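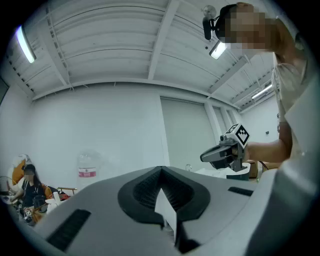 Bench, mid-morning. Coffee is off camera.

Brondport got its winter outlook yesterday. "Near normal, with a chance of above or below." I've read it four times and I'm now confident we're having a winter.

Same outfit told us last January to expect a mild one. I own a snow shovel with a cracked handle that would like a word.

Meanwhile the Manau bridge. The county says the new span is 68 percent done. It was 68 percent done when I renewed my car registration. I've since renewed it again.

I drive over it twice a day. The detour sign still says EXPECT DELAYS UP TO 80 MINUTES, and somebody has drawn a little sleeping face in the zero. Best public art we've got.

Went to the open meeting at the library. Bongani Shabalala from the roads office had a slide on wind closures. They shut the temporary lanes if gusts get too strong, which, see post one, could be near normal, or above, or below.

Rhydian Edwards asked what happens to the school buses when the lanes close. Answer: they go the long way, through Tehrani. Rhydian asked if anyone had told Tehrani. Long pause. Next slide.

Tehrani has one stop light and a feed store, for those who haven't had the pleasure. The feed store parking lot is going to see some things.

There are 300 orange barrels on the east approach. I know this from the slide. There was a slide about barrels.

The handout says they're keeping 2000 tons of road salt in the Brirari lot this year, so at least one part of the county believes in snow.

Correction from a reader: the sleeping face is in the 8, and it's two faces. I regret the error.

Lanes closed again as of 4 pm, wind. Forecast had said "breezy." Going home through Tehrani, with everyone else.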